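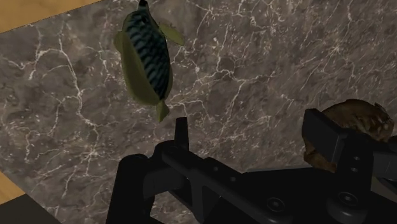 News > Technology > Workplace

Kitchen and Stockroom Chores Still Test Robot Arms, Julden Trial Finds
Monday | Staff report, Tritcombe Business Desk

Machines that can clear a counter or restock a shelf without help remain some way off, according to results released Monday by the Postel Institute, which has been testing robot arms on routine chores at its Julden site.

The institute ran 483 attempts at short tasks drawn from homes and small stores. These included moving food items on a counter, folding towels, sorting returned goods and placing packages in bins. Each attempt was given a time limit of 40 seconds and was scored as complete only if the item ended up in the right place without damage.

Results varied widely by task. Boxes and cans gave the arms little trouble, and 94 percent of those attempts were scored as complete. Items with uneven outlines did far less well. The report notes that a shape that narrows at one end, such as a fish, may be gripped firmly and still turn in the fingers as it is lifted. Folding towels was completed only 6 times during the whole trial.

Much of the preparation took place in simulation, where an arm can repeat the same reach many times before any hardware is used. The institute states that this work shortened training, but cautions that rendered objects do not bend, stick or slide quite as real ones do. Tasks that were reliable on screen often had to be adjusted at the counter.

Marciniak, the grocery chain that provided the shop-floor task list, said it has no plans to place robot arms in its stores at present. The company will continue to supply tasks for the next stage, with more attention to the fish and produce departments.

The institute does not recommend unsupervised use in kitchens. It does see near-term value in back rooms — chiefly for packaged goods that arrive in regular shapes and sizes. A second round of testing is scheduled to begin at Julden in November, and the full task list will be made available to other laboratories on request.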